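Round tables, black marble, and what people put on them

I have been reading the sales copy for round marble tables since January, and I believe less of it every month. It says they bring people together. It says they go with everything. The Moulin, which comes up first in most searches, is listed at 1,368 before delivery, and for that money I would like to know what happens to the look of it once there are chairs and paper in the same room.

So this page is for black marble-patterned tops with white veins, in rooms where somebody is using them. I say "patterned" on purpose. I can't tell stone from a printed surface in a picture and I doubt the people who claim they can.

Black top, white veins, brown plank floor. 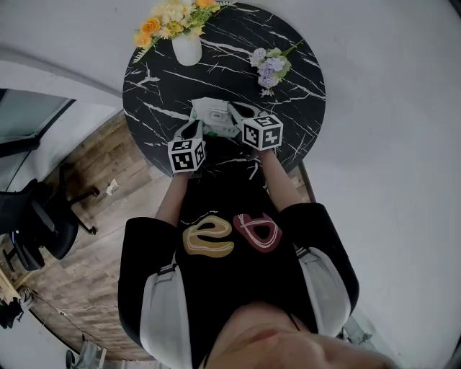 Same round top against a white wall.

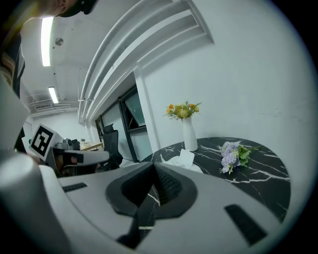
The vase again, with the window and the office chair.

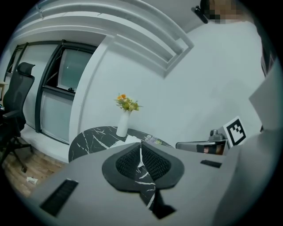
My quarrel with the Moulin begins with its size. The maker says it seats 6. I don't think it does, unless those six have agreed beforehand to keep their elbows in and skip the serving dishes. Ya-wen Lai has the smaller one from Flidska, 90 centimeters across, and she gave up on a third place setting in the first week. The other promise is that a dark top needs "only a simple accent," and on that one I'll give a little ground. The slim white vase in the last picture, with its orange and yellow blooms, does hold its own against all those veins, and a fussier pot would have lost. I'm less sure about the lavender sprig lying off to the right of it. Either put it in the vase or put it away.

Chairs are where I expect to get mail. Trorkeo shows its round table with four matching velvet seats, and I have yet to meet anyone who bought all four. A black mesh office chair on wheels is closer to how people live, and black next to black is at least consistent. Parisa Ranjbar wrote to tell me it makes a dining table look like a meeting. Fine – plenty of dining tables are meetings.

On upkeep I have only my own top to go by, a Dunoston I bought secondhand for 200. The seller swore it hid crumbs. It hides dark crumbs. Flour, salt and dog hair show from the doorway, and the veins don't disguise a thing. I wipe it with a damp cloth and then a dry one, and the special spray that came with it is still under the sink with the seal on.

Next I want to look at pedestal bases, which Laimutė Ots insists never wobble. Hers is on carpet.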